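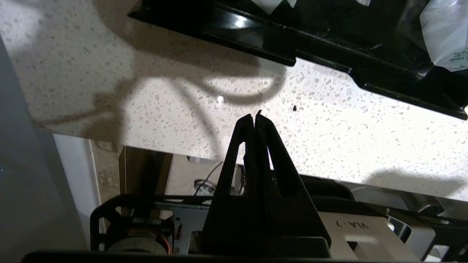
Speaker notes: "Do You Need a New Kitchen?"
Kidholm library, evening talk, 30 minutes plus questions

Slide 1. Title

Thank Verena for the invitation. Say up front that I don't sell kitchens and don't build them. I did estimates for Drovholm for 11 years and I've read a lot of quotes since.

Ask for hands: who has had a quote this year? Who understood it? (Wait. Let them laugh.)

Slide 2. The resale claim

Everyone has heard that a new kitchen pays for itself. Ask who told them. Usually it was the person holding the order form.

I'm not saying it never happens. I'm saying I have asked for the numbers many times and been handed a brochure. A house that sold well after a remodel might have sold well anyway. We don't get to see the same house sold twice.

Slide 3. Countertops

Quartz first, people always ask. Decent material. I have it at home. But go easy on "maintenance free." You still wipe it, and you still shouldn't put a pan on it straight from the burner. Read the warranty page on heat before you sign, then the one on seams.

The Grarnanness showroom sample story. Small square, looks great in your hand. Asnakech Gebru took hers home, leaned it against the backsplash for a week and changed her mind. Recommend this. Under showroom lights everything looks good, me included.

Speckled versus plain: speckled hides crumbs. Some people want that. I like to know where the crumbs are.

Slide 4. Reading the quote

Put up the Admasu quote, names blacked out. Go slowly.

- "Allowance" is a guess. Ask what happens if the real price is higher.
- "Site conditions" can mean anything. Get it in writing.
- Demolition and disposal: 54 lines on this quote and neither one is there.

Ludger Stöcker will object that a good contractor explains all this. Fine. Then it costs him nothing to write it down.

Slide 5. The cheap version

Doors, handles, a better light over the sink. Dagim Feyisa did this in August and stopped there. Live with it for 6 months before calling anybody.

If short on time skip the paint part, go straight to lighting.

Slide 6. Questions

Someone will ask about financing. Don't get drawn into rates. Ask what the total is at the end and whether they'd pay it in cash.

Nahom Hadgu has the handouts by the door. Water is on the left of the podium. Unplug laptop before moving it, the cord catches.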